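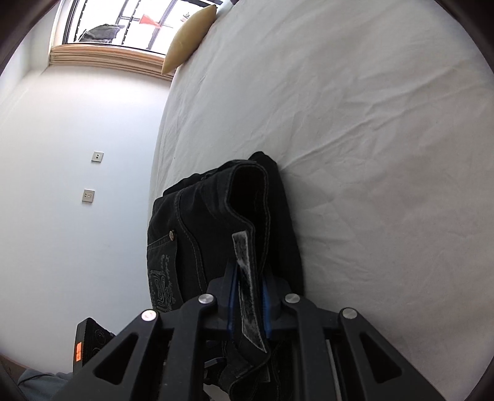

弗拉斯泰德（Flarstead）讯——检方文件显示，弗拉斯泰德警方已就一宗针对独居老人的遗嘱伪造及诈骗案，正式逮捕一名男子。被告阿拉什·努里（Arash Nouri）被控三项罪名，分别为伪造文书、以欺骗手段取得财产，以及妨碍司法。区法院于2019年10月24日首次开庭聆讯，法官裁定被告不得保释，还押候审。

控罪书称，涉案遗嘱以已故居民埃斯梅尔·阿克巴里（Esmaeil Akbari）的名义订立，将其位于格拉蒂街（Geraghty）的一处住宅及两个银行账户全部留给被告。阿克巴里于今年6月在家中去世，验尸结论为自然死亡，警方未就死因立案。被告与死者无亲属关系，曾租住该住宅底层的房间。

案件由死者的侄女费雷什特·谢里菲（Fereshteh Sharifi）报案后展开调查。据其提交法院的书面陈述，她在办理遗产登记时获登记处告知，已有另一份遗嘱先行递交，订立日期晚于家族律师保管的版本。她随后申请调阅副本，发现死者签名的拼写与其护照及历年税务文件不一致，于是向警方举报，并同时申请暂停遗产分配程序。

调查由警方经济犯罪组负责。宣誓书记载，侦查人员依据搜查令进入被告现居的吉尔库姆（Jirkum）公寓单位，扣押一台笔记本电脑、一台喷墨打印机及若干纸质文件。其中11页纸上有反复书写的签名，笔迹与涉案遗嘱上的签名相近。电脑内另有一份遗嘱草稿，文件属性显示其最后修改时间在阿克巴里去世三天之后。被告方尚未就该项证据作出书面回应。

文件检验报告由凯尔蒙特（Kellmont）鉴定所出具。报告指出，涉案遗嘱共三页，首页与末页的纸张克重及荧光反应不同，装订孔位亦有偏差；末页签名笔画存在多处停顿和重描，起笔与收笔的压力分布同比对样本不符。鉴定人对签名是否出自死者本人作出“极不可能”的结论，该等级为其评定量表中的次高否定等级。报告同时说明，比对样本中部分为复印件，可用于形态比对，不适用于压痕分析，相关部分未计入结论。

涉案遗嘱列有两名见证人。其中一人经查无此身份记录，所填地址为一处已停用的仓库。另一人向警方承认曾在文件上签字，但称签字时死者并不在场，文件正文也被遮盖，只露出签名栏。此人目前以证人身份协助调查，未被起诉，法院批准在公开文件中隐去其姓名。

除遗嘱外，检方另指控被告在死者去世后使用其银行卡提款7次，并将一笔款项转入自己名下的账户。银行提供的交易记录已作为附件提交。检方称，上述交易全部发生在死亡登记完成之前，当时账户尚未冻结。妨碍司法一项则涉及被告在首次接受问话后删除手机通讯记录，技术人员已恢复其中一部分，恢复内容暂不公开。

代表检方出庭的检察官采格雷达·梅孔嫩（Tsegereda Mekonnen）反对保释，理由为被告持有两本有效护照，在当地无固定职业，且有接触证人的可能。她向法庭表示，控方现阶段掌握的书证“足以支持全部控罪”，后续不排除追加罪名。

辩护律师安耶利基·拉普蒂斯（Angeliki Raptis）请求法庭准许被告在交纳保证金、交出护照并佩戴电子监控设备的条件下保释。她称被告否认全部指控，死者生前曾多次口头表示愿将房产赠予被告，以答谢其长期照料。对于鉴定报告，她表示辩方将另行委托专家复核原件，并质疑取样数量是否充足。法官听取双方陈述后裁定，现有条件不足以消除潜逃风险，驳回保释申请，辩方可在情况发生实质变化时重新提出。

遗产方面，遗嘱认证法庭已发出临时命令，冻结格拉蒂街住宅的产权过户，并指定独立管理人保管死者名下资产。在刑事案件审结前，两份遗嘱均不予执行。管理人须向法庭提交资产清单，列明动产、存款及未结债务。家族律师保管的较早版本将遗产分予谢里菲及另外两名亲属，该版本的效力尚未受到争议，但仍须履行认证程序。

警方表示，侦查人员正核查被告此前的租住记录，以确认是否有其他年长房东受到类似影响。截至发稿时，未有第二名受害人报案。警方呼吁曾与被告有租赁或财务往来的居民联络经济犯罪组，并保留合同、收据及银行对账单原件。

法院记录显示，检方证据目录现列有文件50份，须在下次聆讯前向辩方完成披露。下次聆讯将处理证据披露及鉴定原件的移交安排，被告届时须到庭。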